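Recording Paired-Arm Block Sorting Episodes: A Procedure for the Shared Table

Mokness Manipulation Group – Methods Pages – Updated 17 June 2025
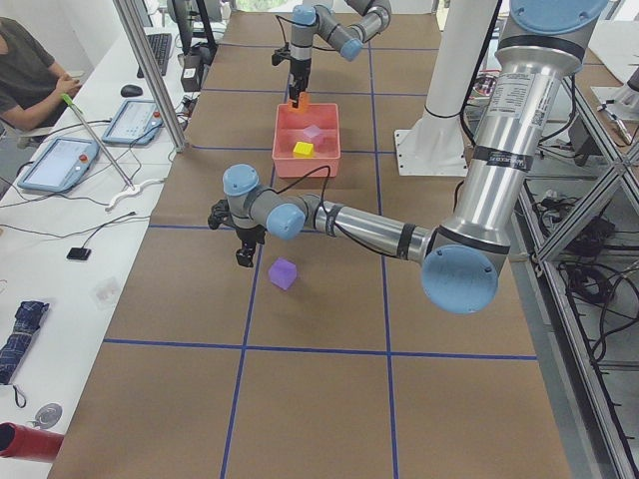
Figure 1. Two arms at the taped table, with a purple cube on the surface and three blocks at the bin.

Purpose

This page sets out the procedure used at Mokness to record sorting episodes in which two robot arms work over the same table and place blocks in a shared bin. It is intended for new operators and for partner laboratories that wish to reproduce the results reported under the Pukcombe method. Readers should already know how to start, jog and stop each arm from its pendant.

Background

In the Pukcombe method, each arm is controlled by its own policy. The two policies do not exchange plans. Each one receives the camera view and the joint positions of both arms, and must learn from demonstrations when to reach into the shared area and when to hold back. The quality of the demonstrations therefore matters a great deal. An operator who hesitates over the bin teaches the policy to hesitate over the bin.

Before you begin

Confirm that the tape grid is flat and complete. The grid is a guide for the operator when placing blocks and is also used to check that the camera has not moved between sessions. Replace any strip that has lifted, and align the new strip with the old edge before removing the old piece.

Place both pendants on the side desk where the emergency stop buttons can be reached without leaning over the table. Run the joint check on each arm in turn. Do not run both checks together.

Step 1. Set the layout

Open the session file and read the layout number. Each layout gives a grid cell and a rotation for every block, together with the position of the bin. Blocks may be turned at any angle the layout calls for, and should not be squared to the tape out of habit. In some layouts the bin sits across a tape line. This is intended, and the bin should be left where the layout puts it.

Step 2. Check the camera

Load the reference overlay in the Ansari recorder and compare it with the live view. The tape lines should match along their full length. If they do not, correct the mount and repeat the check. Do not adjust the overlay to fit the view.

Step 3. Move to the start poses

Send the far arm to its start pose first, then the near arm. Open both grippers. Wait until the recorder shows a steady signal from each arm.

Step 4. Record the episode

Start the recorder, then begin the demonstration. One arm may be over the bin at a time. The other may approach a block on the open table during this period, and operators are encouraged to let it do so – episodes in which one arm simply waits are of limited use for training.

Release each block inside the bin walls. If a block lands on the rim, finish the motion, stop the recorder and mark the episode "rim". Do not reach in by hand while either arm is enabled.

Step 5. Label and save

Enter the layout number, the order in which the arms moved, and one of the three outcome labels: complete, rim or stopped. Episodes marked "stopped" are kept. They are left out of policy training but are used to train the failure detector.

Results obtained with this procedure

The March collection contained 974 episodes. Of these, 800 were labeled complete and were used to train the paired policies. On layouts that had not been used in training, the policies cleared the table in 81 percent of trials. A baseline with a fixed turn order was tested on the same layouts and scored 19 points lower.

Most of the remaining failures occurred at the rear of the bin, where the far arm released a block too early. The Pudcombe variant adds a wrist camera view to address this. Its recording steps are the same, except that the wrist view must also be checked in Step 2.

Closing a session

Return both arms to their rest poses, disable them from the pendants, and collect the blocks. Leave the bin on the table. Copy the session folder to the group drive and confirm that the number of files matches the episode list before signing out of the recorder.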